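Bench notebook, cell 2 – brick sorting by teleop
7 September 2026

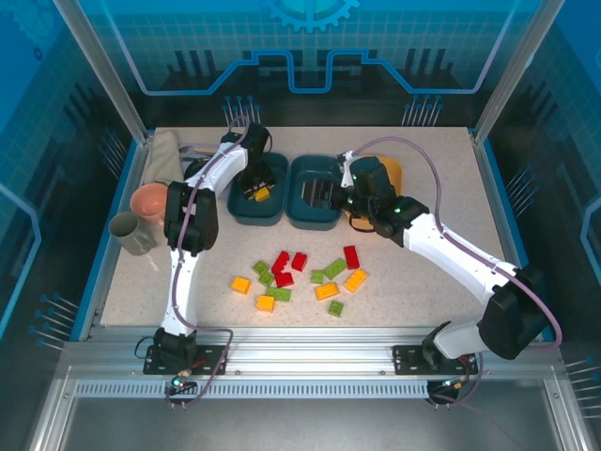

Back on the two-bin task after a week of pretending the cable problem was a software problem. Plan for the day was 60 demonstrations, both arms, bricks from the pile into the bins, with me on the leader handles for the first half and Ashok Mittal on for the second. The plan survived until coffee.

Where we stood this morning: 802 episodes in the Gemach set, of which I trust maybe the recent ones. The early ones were made when we were all still learning that the leader handles have opinions. You can hear it in the joint traces, if hearing is the word – lots of little stabs at the brick, a pause while the operator mutters something, another stab. The policy has learned the pause beautifully. It goes to the brick, stops, and appears to think about its life, then closes the gripper. I'd like the next batch to teach it something else.

Rules for today's batch, agreed with Ashok before he could wander off:

Left arm owns the left bin, right arm owns the right bin. No crossing over. If a brick is in the middle, whichever arm is closer takes it, and if you can't tell which is closer, left takes it.
One brick per grasp. If you pick up two that are stuck together, end the episode and throw it out. Do not be a hero and shake them.
Start pose is both grippers up and clear of the pile. End pose is the same. Releasing the handles mid-air does not count as an end pose, whatever it felt like at the time.
Don't tidy the pile between episodes. Stir it by hand and walk away.

Bins stay almost touching. I had them a hand's width apart last week and the right arm took to dropping bricks into the gap with great confidence. Closing them up is cheating a little, and I've written it in the task card so that we know which kind of cheating we did.

The clutter stays too. Haberkorn wanted household objects on the table in every session, on the theory that the model should learn to ignore them. Fine. We have a pink bowl, a grey mug, a cloth at the back and an orange plate behind the right bin. The model may well learn to ignore them. I haven't, and keep steering the left elbow as though the mug were full.

Morning session

First 21 episodes were mine. Kept 17. Of the four I binned, two were double bricks, one was me sneezing, and one was a drop outside the bin that I tried to fix with a long sweeping recovery. Replayed the recovery afterward and it looks like somebody trying to get a spider off a ceiling. Deleted without regret.

Main observation: going down into the bin is where the demos go bad. Over the pile I have a good line of sight and the grasp is quick. Over the bin, the gripper body hides the fingers from where I sit, so I go lower than I need to, touch the floor of the bin, feel the buzz in the handle, and come back up a bit before opening. Every one of my episodes has this bob in it. I'm sure the policy will bob too, forever, in every bin it meets.

Tried opening the gripper at rim height and letting the brick fall. Faster and looks cleaner in the trace, but bricks bounce, and one came straight back out. Compromise: go down until the fingertips are past the rim, stop, open, leave. Don't feel for the floor. I managed this consistently by the end of the session, which suggests it can be taught, at least to me.

Second observation: the yellow ones. Against the beige top they are harder to pick out in the overhead view than the green or red, and I was leaving them for last without deciding to. That's an ordering bias that will go right into the data. From the next block on, the color order is drawn from a hat. (It's a spreadsheet. Ashok calls it the hat.)

Cable

The purple cable on the right arm still stands out in a big loop between the shoulder and the wrist. It's slack enough for full reach, so I'm told, and that was the whole argument for leaving it that way. But when the forearm comes across low, the loop swings, and the swing shows up as a small wobble at the wrist just before the grasp. I blamed the Skurnar bridge for the wobble for three days. I apologize to the Skurnar bridge. Held the loop lightly with two fingers while Ashok ran the same move, and the wobble went away. Let go, it came back. Did it again to be annoying.

The left one is routed closer, along the arm and over the elbow, and its traces are calmer. To do: shorten the right loop, clip it at the elbow, check that full reach still works with nobody's hand in the cell.

Afternoon session

Ashok took over after lunch. He's a smoother operator than I am and I've decided to be adult about it. His grasps are one motion, no stabbing. He is slower between bricks, though, because he looks at the whole pile every time and picks the easy one, and the easy one is generally standing on its own. So his pile gets worse and worse until the last few bricks are a heap and he's cross. Mine gets worse evenly. Both styles go in the set, tagged by operator.

Lag check, since we argued about it: handle to follower came out at 104 ms with both camera streams recording. Livable. Ashok says he can feel it. I can feel it only after being told the number.

One stop, right arm, late in the session. Both wrists went for the same brick near the middle, his left hand and his right hand having apparently not spoken. The collision guard caught it before anything touched. Rule about left taking the middle brick has been read aloud again, with emphasis.

We did not get to 60. The cable business ate an hour and the hat took longer to build than a hat should. I'd sooner have a short batch with the bob gone than a full one with it in, though I notice I only started believing that once it was clear we'd be short.

For next time

Re-route right cable before any recording. If full reach fails, ask Sastico whether the longer clip kit fits this wrist.
Move the operator's chair, or give us a side camera on the bins. I want to see the fingertips when they cross the rim.
Go through the oldest episodes and mark the ones with the long pause. Ashok has volunteered, in the sense that he was out of the room.
Train on today's batch alone overnight, small run, just to see whether the bob shows up from my morning or his afternoon. Loser sorts the bricks.
Ask Haberkorn if the October review needs the mug.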